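Comparing Grippers for Desktop Computer Disassembly

Prepared by Rocío Flores and Garba Bashir, Tamuno Automation Laboratory
Last revised Saturday, March 12, 2022

Purpose

This procedure explains how to compare two or more grippers on the same disassembly task. It applies to the arms in the Disstead work cell and to any controller running the Brullero task software. Staff who only need to change fingertips on a gripper already in service should use the fingertip sheet instead.

Before You Start

You will need the following:

One desktop tower from the test stock
The fixture tray for loose parts
The grippers to be compared, each with its own mounting plate
The Brullero teach pendant
A printed score sheet for each gripper

Disconnect the tower from all power and leave it unplugged overnight. Do not open the power supply unit at any stage. Operators must have completed cell safety training within the last year, and 2 people must be present whenever an arm is moving under program control.

Step 1. Prepare the tower

Remove the side panel and lay the tower down with the open side facing up. Push the case against the bench stops and clamp it at the outside of the chassis. Clamps placed on the inner rim will block the approach to the drive cage.

Take out any loose screws with a magnetic tool before the arm is enabled. Screws that hold a part in place should be left alone unless the score sheet lists them.

Step 2. Mount the first gripper

Set the arm to its service position and press the stop button. Fit the gripper, tighten the mounting bolts in a cross pattern, and connect the tool cable. Route the cable along the upper side of the wrist with enough slack for a full turn in either direction. A cable that pulls tight at the end of a turn will affect the force readings, and the run must then be discarded.

If a wrist camera is used with one gripper, it should be used with all of them. A camera mount changes both the weight of the tool and the clearance near the case walls.

Step 3. Set the controller

Load the task file named TOWER OPEN. Enter the tool weight and the tool center point for the gripper, then set the travel speed to 125 millimeters per second. The same speed is used for every gripper in the comparison, even where the supplier allows a faster one. Save the settings under the gripper name and your initials.

Run the empty cycle once with the arm raised clear of the case. Watch the wrist and the cable — not the screen — during this cycle.

Step 4. Check the approach

Jog the arm slowly until the fingers point straight down over the part to be removed. Stop above the part and look from the front and from the side. There should be room for the fingers to open fully without touching the drive cage, the fan shroud, or any cable. Correct the position by hand jogging only. Kanyarat Limsakul keeps the record of approved approach points and should be told of any change.

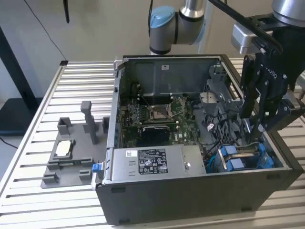
Approach check with a two-finger Robotiq gripper, fingers pointing down above the drive area. The fixture tray is at left.

Step 5. Run the trials

Begin with the drive carriers, then go on to the memory modules if any are fitted. Allow the gripper one attempt at each part. Mark the attempt as a clean lift, a slip, or a stop. A part that is lifted and then dropped on the way to the tray counts as a slip.

After each part, return the arm to the raised position before reaching into the case. When the sheet is full, reset the tower and repeat Steps 2 through 5 with the next gripper.

Step 6. Compare the results

Copy the scores into the shared workbook and attach the force logs. Read the slips first. In the earlier Uditel trials, most of the difference between grippers came from finger width and very little from grip force, so please note any part the fingers could not get around.

Completed sheets go to Timo Reinholz. Questions about controller settings should be sent to Xóchitl Ocampo.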